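[limis-list] Re: Transport money for the Tondgate fitting days
From: Pejman Taheri
Date: 06/02/2018

2 shares | 27 comments

Dear all,

I answer to Colton's message, which I quote here so that new members can follow.

> From: Colton Petrenko
>
> Hello everyone,
>
> I have read the notes from December and I am uneasy about one
> point. We agreed to pay the bus fare for families who bring a
> relative to the fitting days in Tondgate, but only when they show
> the ticket. Several of the families in the camp come by shared
> taxi and get no ticket. Are we turning them away? Also, is
> Fendovix still giving us the cushions, or do we have to find the
> money for those as well? I can't support a second appeal before
> the summer.
>
> Colton

Colton, thank you for asking this in the open list. I was present on both fitting days and I can tell what I know.

First the tickets. No family was sent home without money. When somebody came by shared taxi, I wrote the name of the stop and the price in the green book, and the person signed or put a thumbprint. The prices were the same as what my own neighbours pay for this road, so I did not feel that we were cheated. But you are right that the rule, as it is written, does not permit this. I would like us to change the rule and not to pretend that the book is a ticket. My proposal is this sentence: "Travel is repaid on a ticket or on a signed entry in the travel book." If you have better English than me, please correct it.

There is a second problem with travel which is not in the notes. A mother with a grown son who cannot sit alone needs the whole back seat of the taxi, and she pays for three places. We repaid her for two persons. I found this out only when she was already leaving, and I am still ashamed of it. I ask that we pay the difference to her, and that in future we ask each family how many places they had to pay.

Then the cushions. Fendovix has confirmed in writing that the delivery continues. They promised 200 cushions for the year, in two deliveries, and the first is in the store room. The covers are a different matter. They are sold separately and we have very few, and a pressure cushion without its cover is spoiled quickly in this dust. The sewing group in Limis has offered to make covers if we buy the cloth. Their sample was good, only the zip was on the wrong side for a person who moves from the chair by the left.
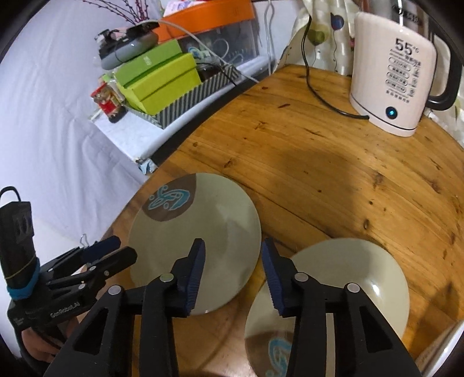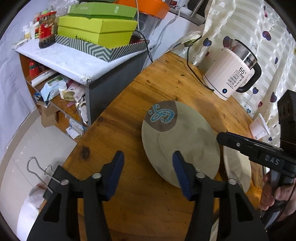 At the wooden table, Friesen house.

About the next fitting days: the physiotherapists can come again, but they ask for a room on the ground floor with a door wide enough for the large chairs. The school has one step at the entrance. One step is nothing for us, and for some of our people it is the end of the visit. I have asked the owner of the old pharmacy if we may use his front room. He did not say no — he wants to speak with his brother first.

We have also some 200 follow-up cards which are not yet typed. They are from the last two years and in three different handwritings, one of them mine, so I apologise. Without them we don't know who has outgrown a chair, and for the children this is the most important thing. If one person can give two evenings in a week, I will sit beside and read aloud.

To Colton's last line: I also do not want a second appeal. The cloth is not expensive and I think the travel money is enough until summer, if we leave the printing of the new leaflet for later. But please write if you disagree, also privately if you prefer.

With respect and good wishes to your families,

Pejman

PS. The green book is with me. Who wants to check the entries may come any evening after six.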